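Can a machine fold my shirts yet?

Posted 12/04/2018 by Beathag Semple

My sister-in-law Rhona rang me the other night, mid-laundry (mine, not hers), and asked the question she asks every few months: so, have the robots worked out washing yet? She's got three boys in footy and a clothesline that never gets a day off, so I can't blame her for wanting news. I've been banging on about household robots since long before anyone in the family asked me to, and she reckons I owe her one by now.

Short answer, no. Long answer, still no, but I'm more cheerful about it than I was last November!

A robot in a factory is brilliant at things that stay the same shape. I did a tour of the Otska plant out past Dunurville a while back, where they pack tap fittings, and there was an arm on that line that picked up the same brass elbow 36 times in the time it took me to find a tissue. Gorgeous to watch. Then our guide told us that if somebody swapped the rigid tray for a bag, the whole cell would stop and sulk until a human came over. A bag! The floppy stuff is where it all comes unstuck, and nearly everything in a laundry basket is floppy.

Think about a shirt. You grab it by whatever bit is on top, give it a shake, and your hands find the collar while you're telling a child to get off the dog. A machine has to work out which lump is sleeve and which is hem, and every time it touches the thing, the thing changes shape and it has to work it out all over again. I tried it at home with two pairs of kitchen tongs, one in each fist, just to see how much my fingers were doing for me. It took me 9 minutes to fold one work shirt, and I wouldn't have worn it to the tip. Getting hold of a single layer is the killer. You pinch, you think you've got the front, and up comes the front and the back and half a sleeve.

Also, beds are awful to work on. I'd never noticed! The sheet creeps along with whatever you're dragging, so you end up with a nicely pulled shirt and a rucked-up bed. Rhona says that's why she folds on the dryer lid.

What's cheered me up is that people are having a go at it in ordinary bedrooms now, with plain two-fingered grippers on ordinary clothes. The older demos I used to get excited about were all done with one towel, flat on a table, under lovely lighting, and you'd see 25 seconds of video that had clearly been sped up. A towel's a rectangle. Show me a fitted sheet and I'll put the kettle on and clear my afternoon.

Vacuuming we've more or less got, as long as you pick the socks up first (so who's really doing the chore?). Dishes I'd put next, because a plate is at least plate-shaped from one day to the next. Wiping down a bench, maybe. Ironing, I don't want anything with a motor and a hot iron in my house, thank you very much.

Rhona wants me to give her a year. I wouldn't for ages, and then I'd had a glass of red and said she'd have her folding machine before the youngest finishes high school. He's in grade 2. She's written it on the calendar at the Doltness house, so I suppose I'm stuck with it.

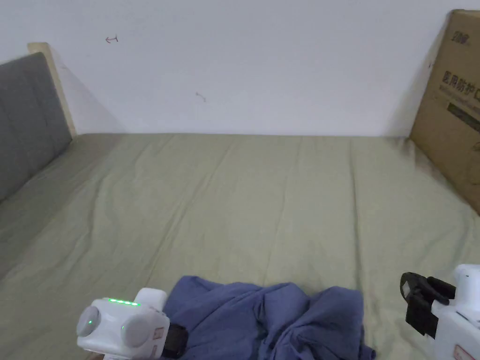 Blue cloth, green sheet, one gripper either side.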